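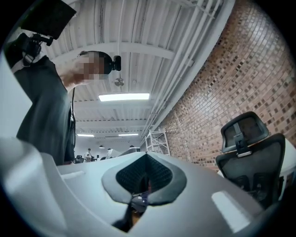

*White plastic, dark rubbery rim round the opening.*

# Running a ward election from your kitchen: tips

Notes from the Vovham by-election, typed up quick while I remember. Mostly leaflets, boards and glue. Nothing about policy, ask Kaisu for that.

## Leaflets

- Get them off the floor. 2000 leaflets in boxes on a stone kitchen floor in April and the bottom layer goes wavy. Two lengths of batten underneath will do.
- Bundles of 100. Rubber band one way only, not crossed. Crossed bands bite into the edges and the corners curl.
- Scrap of paper on top of each bundle with the street name, in pencil. Felt tip comes through onto the candidate's face.
- Folding: use the back of a dessert spoon for the crease. Far quicker than a thumbnail and no ink on you. Wooden spoon handle works too but wears a shine on dark print.
- Fold on a tea towel if the table's at all greasy. Wipe the table first anyway. Washing up liquid, then a dry cloth, then wait. Longer than you think.
- Don't fold the lot the night before delivery. They spring open again. If you have to, lay a chopping board on top with a couple of tins.
- Fingers go dry after an hour or so. Damp sponge in a saucer, same as the bank used to have. Don't lick.

## Letterboxes

Wooden spatula. The flat sort. Lay the leaflet over the end, push through, pull the spatula back out. Saves your knuckles from the brush kind and from dogs. Sand the end smooth or it rips the paper, and round the corners off while you're at it.

Low letterboxes — kneel, don't bend. An old bit of foam camping mat cut to A4 fits in the leaflet bag.

The bag: across the body, opening at the front. Rucksacks are hopeless, you're on and off with it at every gate. Line it with a carrier bag if it looks like rain, and keep a second carrier for the ones that got wet anyway. Wet ones can be dried flat on an oven rack (oven OFF) but they never look right. Use them for shopping lists.

Shut the gates. Not a household tip but I'm putting it in.

## Garden boards

We had 116 boards by the end, half of them left over from last time. What I'd do again:

1. Stakes. Roofing batten, cut to about chest height, point on one end. Four cuts with a handsaw makes the point, don't fuss.
2. Make a pilot hole in the ground with an iron bar if it's been dry. Hammering straight on the batten splits it. If you must, hold a bit of scrap on top and hit that.
3. Screws with a wide washer. Corrugated plastic board tears off plain screws in the first proper wind. Nails worse.
4. Screw it through the middle of the board, well in from the edge.
5. Two stakes for anything bigger than a tea tray. One stake and it spins round and you're advertising to the hedge.

Cable ties for railings, ask whoever owns the railings first. Leave the tails on untill you're happy with the level, then snip flush. A tail cut at an angle will have someone's sleeve. Pick up the snipped ends, they go straight in the mower.

Old boards with the wrong date on: cover the strip with white vinyl tape, warmed a bit with a hairdryer. Press from the middle outwards. Write on that. Ilari Savolainen tried white emulsion on his and it came off in sheets.

## Getting glue off

Sticky labels on the old collecting boxes. Soak in warm water first. Whatever's left, rub in cooking oil, leave while you have a cup of tea, scrape with an old bank card. Then washing up liquid to get the oil off. Don't use a knife on plastic tubs, the scratches hold dirt for ever.

Rosettes: the pin rusts and marks a light coat. Dab of clear nail varnish on the pin, let it go hard. For a creased ribbon, cool iron with a hanky in between. Satin melts. Ask me how I know.

## Feeding people

Canvassers come back cold and all at once, usually just after eight.

- Soup in the slow cooker, on by two. Leek and potato holds best. Lentil goes to cement if they're late, keep a kettle handy to let it down.
- Mugs not bowls. Less washing up and people can stand.
- Bread sliced beforehand and kept under a damp tea towel.
- Anything with nuts in goes on a seperate plate at the other end, with a label.
- Flask for the polling station tellers: fill with boiling water first, leave five minutes, tip out, then the tea. Milk in a jam jar, never in the flask.
- Cake that's going stale, wrap in foil, low oven ten mins.

## Canvass sheets

Clipboard under a clear freezer bag, big size, hand in from the bottom. You can write on the sheet in drizzle. Pencil, biros give up in the wet. Tie the pencil on with string, bulldog clip top and bottom for wind.

Sheets have people's names and addresses on so they don't live on the fridge or in the recycling. Ours went in a biscuit tin on the high shelf, back to Kaisu Kiiskinen's agent after.

## Afterwards

Boards down quick, the rules on how long you've got are on the council site, check. Wipe with a wet cloth before stacking or the mud sets. Stack flat, face to face, in the dry. Stakes stood upright in a dustbin, points up is asking for trouble so points down.

Washers in a jam jar. Rubber bands on the door handle like everyone's. Slow cooker goes back to Wolow Lane, lid's got my name on it but isn't mine.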